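Brunevville Parents Board > Food and Snacks > Sorting the kid's snack box

yflores_47
Posts: 302

My daughter keeps her snacks in a cardboard box in her bedroom. It started as a place for candy from the Friesen market and now everything ends up there. I want to sort it out before November, when her cousins come to stay and the amount doubles.

I took it all out on her bed. What I have is mostly single wrapped candies, a Snickers, a blue packet with Chinese writing that says it's biscuits, a small yellow packet and a baked pastry in a big clear bag. The box is dark gray and shallow, and there's pink printed matter in it that I left where it was.

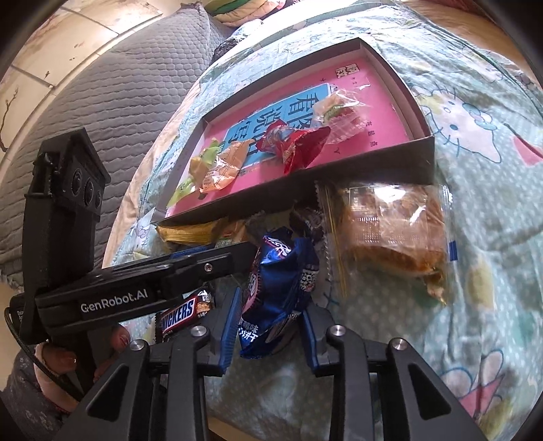 Snack box on the bed, candies still in it, the rest in front.

My questions:

Do you keep chocolate and hard candy apart, or does it matter?

How long does a bagged pastry like that keep at room temperature? I can't find a date on it.

Is cardboard fine or should I get something with a lid that closes tight?

– Yhon

platov_kitchen
Posts: 493

Cardboard is fine for wrapped candy. I would not keep baked things in it. Grease gets through a bag sooner or later and then the cardboard smells for good. Pastry goes in the kitchen, in a tin.

If you can't find a date, look along the crimped ends of the bag. It's often stamped there and hard to read against the seal. If it isn't there either, eat it this week or throw it out.

Fidelina Escobar
Posts: 47

I'd start with the bed. Eating in bed is how we got ants two summers in a row. It took us until the second summer to work out they were coming in for cracker crumbs between the mattress and the wall.

We moved all of it to one kitchen drawer. The kids complained for a few days and then stopped.

yflores_47

She doesn't eat in bed, she eats at the desk. The bed was the only flat place big enough to lay things out. But point taken about crumbs.

tallulah_b

I don't agree with the drawer idea. My son had his snacks in the kitchen and his brother ate them, every time. A box in his own room fixed that. He also makes it last longer when he can see what's left. With the shared drawer he rushed to get his part before it was gone.

Cute bedspread, by the way. My niece would want it.

Fidelina Escobar

Then label the drawer. We have a divider down the middle and a name on each side. It works most of the time.

platov_kitchen

Back to the question about chocolate. Yes, keep it apart if the room gets warm. Hard candy won't care much, but soft chocolate gets pressed flat under everything else and then no one wants it. I put chocolate bars standing up along one side and loose candy in a small bag.

Mint is the other one to watch. Anything mint goes in its own bag or the whole box tastes like it.

yflores_47

No mint in there, luckily.

I tried it as two groups. Small things went back in the box, on top of the pink book, with the long red snack stick across the middle because it doesn't fit any other way. The Snickers stayed out in front. The chocolate sandwich cookies are the problem. The package leans over the edge whichever way I turn it. And I forgot to mention the pizza crackers, the round ones, scallion flavor.

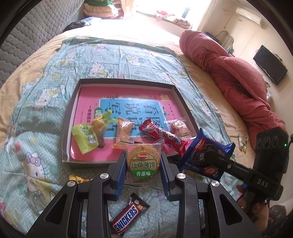

Re: Containers

drelleo_fan
Posts: 3

If the cookies don't fit, the box is too shallow. We use a Drelleo bin, the medium one. It's deep enough to stand a row of cookies on end and the lid clips down. It does take up more shelf than you'd think, so measure first.

platov_kitchen

Or open the cookies and put them in a jar. They go soft in the package once it's open anyway. I'd do the same with the crackers. Scallion is strong and you don't want it near the candy after the wrapper is off.

tallulah_b

I'd take the book out. It gets you a little more depth, and chocolate on a school book is a hard thing to explain to a teacher. Is that one of the look-at-the-picture-and-write ones? We did those for a year. Ours has a juice ring on the cover.

yflores_47

Yes, that's the one. She says the book lives in the box so she knows where it is. I'll ask her again after dinner.

Fidelina Escobar

A child who keeps her homework under her candy is at least going to find it. I still say kitchen.

yflores_47

Update. The book went to the desk. Cookies and crackers are going in a jar in the kitchen, pastry too, but in a tin. Candy and the chocolate stay in her room in the same gray box, on the shelf over the desk. I measured for the medium bin and it doesn't fit that shelf, so no bin for now.

She agreed to all of it except the red snack stick, which she wants in her room. It's in the box, corner to corner.

drelleo_fan

They make a small one too. I can measure mine tonight if you want the height with the lid on.

yflores_47

Please do. The shelf space is 47 cm wide, so it's only the height I'm worried about.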